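Huken Building in Vorthorpe Finishes Its White Rooms, with Doors Opening to New Tenants in September

Plain walls, flush doors and a great deal of patient painting bring 17 workrooms back into everyday use

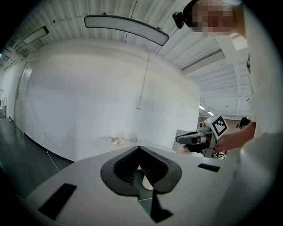
One of the rooms at the Huken building, with its white wall, flush white door and ceiling cord. Photo: Erkon

VORTHORPE, August 2021 - Erkon, the interior finishing company that has spent the better part of the past year on the upper floors of the Huken building, is very happy to announce that the last of the rooms has been painted, and that all 17 of them will be available to rent beginning in September. The rooms are meant for small businesses, makers, teachers, research groups and anybody else who needs a clean, bright and quiet place in which to get on with a day's work, and who would like to walk into a room that doesn't have to be fixed first.

People who knew the Huken building in its earlier days will remember it as a rather brown place. There was paneling in the hallways, there was paneling in most of the rooms, and where there wasn't any paneling there was a heavy striped wallpaper that had been put up over at least one older wallpaper (and in the corner room on the second floor, over two). Much of the first three months went into taking all of this down, and the crew kept a few of the better scraps, which are now hanging in a frame by the stairs for anyone who feels sentimental about them.

What has gone up in its place is very simple indeed. The walls are plain and white, running from one corner to the other with as little as possible to interrupt them. The tall doors are white as well, set flush with the wall and finished in nearly the same color, so that a closed door sits quietly in its place and the eye passes over it. Outlet plates are small and white and are kept down near the base of the wall. There are no chair rails, no picture rails and no decorative molding of any kind.

"I have been in this trade for a long time, and people always think that a plain white wall must be the easy job, the one you give to the new person while everybody else does the interesting things," said Olaia Arrieta, project lead at Erkon. "I'm sorry to tell them it's the hardest one we do. If there is a dip in the plaster you'll see it at four in the afternoon, when the light comes along sideways, and then you'll see it every afternoon after that until you move out. We went back over some of these walls four and five times. My crew were very good about it, and I did bring pastries."

The longest single stretch of wall, along the third-floor corridor, measures 90 feet, and was skimmed and sanded over two weeks in the spring. It is the part of the job the crew likes best to show to visitors, who don't always know what they are supposed to be looking at, and are then told at some length.

The color itself took longer to choose than anyone had planned for. The design was drawn up by Urbonaitė, the studio that also handled the entrance hall and the new signs on the street side, and the studio's first suggestion was a cool white with a little gray in it. It looked lovely on the sample boards and rather chilly once it was up in a north-facing room in February. A creamier white was tried next, and that one was fine in the north rooms and looked like custard in the south ones. The white that was settled on in the end sits somewhere between the two, and the same paint has been used on every floor, so that touching up a scuff next year or the year after will be a matter of opening one can.

The other question that kept coming up in the planning meetings was cords. The older rooms at Huken had a little of everything running along the baseboards and under the rugs, and the people who had worked there were quite clear that they didn't want to go back to stepping over things. In the finished rooms a cord can come down from the ceiling instead, hanging in a straight white line against the wall and stopping partway down, well clear of the floor. Urbonaitė had drawn a boxed-in channel to hide these cords, and a trial version was built in one room, but the channel made the wall look fussy and it collected dust along the top. It was taken out again within the week. The cords are white, the walls are white, and after a day or two most people stop noticing them.

Tenants who would like a cord moved to another part of their room can ask for this when they sign, and the work will be done before move-in at no extra charge. After move-in there is a fee of $70, which covers the visit and the patching and painting of the old spot.

The rooms are rented without furniture. This was talked over quite a bit, too, and for a while the plan was to supply a desk and two chairs with each room, but the first people to come and look around all wanted something different. One wanted a cutting table down the middle, another wanted nothing at all on the floor so that she could teach movement classes, and a third arrived with a tape measure and a drawing of his own shelving. It seemed kinder to leave the floor to them. Stands, benches, racks and freestanding shelves are all welcome, and for anything that has to be fixed to a wall, Erkon asks for a quick note beforehand so that someone can mark where the studs are.

"We'd like people to use the rooms properly," said Arrieta. "I don't want anyone tiptoeing around my walls. If you lean something against the paint and it leaves a mark, you leave a mark. We have plenty of paint. I only ask that you please don't use that blue sticky putty, I have spent enough of my life on that blue sticky putty."

The sizes vary a good deal from floor to floor. The smallest room, at the back of the second floor, is 353 square feet, and it has turned out to be the one that people ask after most, probably thanks to the big old maple outside, which keeps it cool right through the summer. The larger rooms are toward the front, on the street side, and get the morning sun. Each floor has a shared sink and a small counter with a kettle, and the freight elevator has been serviced and is running again - a relief to everyone who carried drywall up the stairs while it wasn't.

The hallways have been left a shade warmer than the rooms, and the original stair treads were kept and oiled. They do creak, particularly the ones between the second and third floors, and the crew has grown fond of the sound and decided to let them be.

Visits can be arranged on most days between now and the September opening. People are encouraged to come at the hour they expect to be working, if they can manage it, and to stand in a room for a while with the door closed and see how it feels. Anyone who is trying to choose between two rooms is very welcome to come back for a second look, or a third, and the kettle is already plugged in.

Leases run for six months or a year, and a tenant may move to another room in the building when one comes free. The lease includes heating, cleaning of the hallways and one repainting of the room between tenancies. Bicycles may be left in the covered yard at the rear.

About Erkon
Erkon is an interior finishing company working in and near Vorthorpe. It takes on plastering, painting, door hanging and small refurbishment jobs for offices, schools and private homes, and it looks after several of the buildings it has worked on.

About Urbonaitė
Urbonaitė is a design studio with a particular interest in older buildings and in the signs, stairways and hallways that people pass through on the way to somewhere else.

Press contact
Olaia Arrieta, Project Lead, Erkon
Visits and further photographs on request at the Huken building front desk, Vorthorpe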